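Chapter 2
Can a Machine Do the Chores Yet?

Short answer: some of them. Slowly. On a good day, with the table laid out the way it likes. The longer answer takes up this chapter, and most of it concerns plates.

Bickerstaff makes parts for pumps. Clarnbridge is a care home with 21 residents and one kitchen. Very different places, same question from both managers -- when can I buy something that clears up after people? 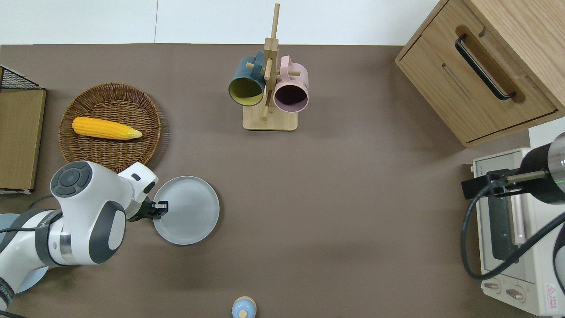

2.1 What counts as a chore

A chore is not one job. Take putting a plate away. Find it, get hold of it, lift, carry, let go in the right spot. Five jobs, and any of them can spoil the rest. Factory robots have welded car doors for decades, but the door always turns up in the same place. Kitchens dont work like that.

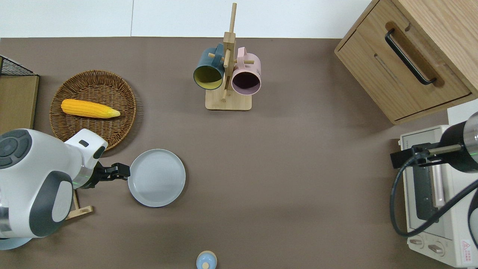 Grip is where most household attempts come unstuck. A person slides a fingertip under a rim and thinks nothing of it. Two stiff fingers have far less to work with, and a round plate lying flat on a table, like the light grey one here, offers them only its edge. Mugs hung on a tree are a different problem again, pegs and handles in the way. Liam Sedgwick logged 1431 grasps in the Urkoscombe trials and 232 of them failed, flat items worst of all.

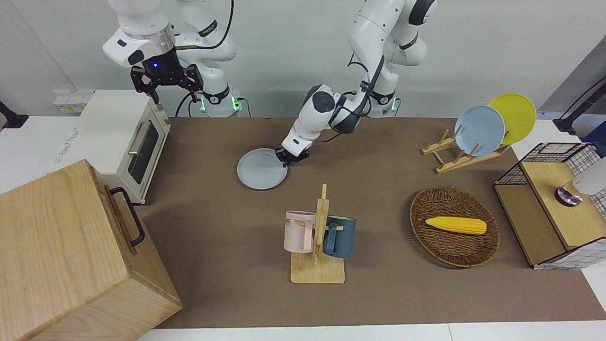 So speed is the wrong thing to ask about first. Ask how often it fails and who has to pick up teh bits. A night porter can live with a slow machine. Not with one that needs watching.

Before reading on, write down every step in washing one cup. Keep the list, you will need it for section 2.2.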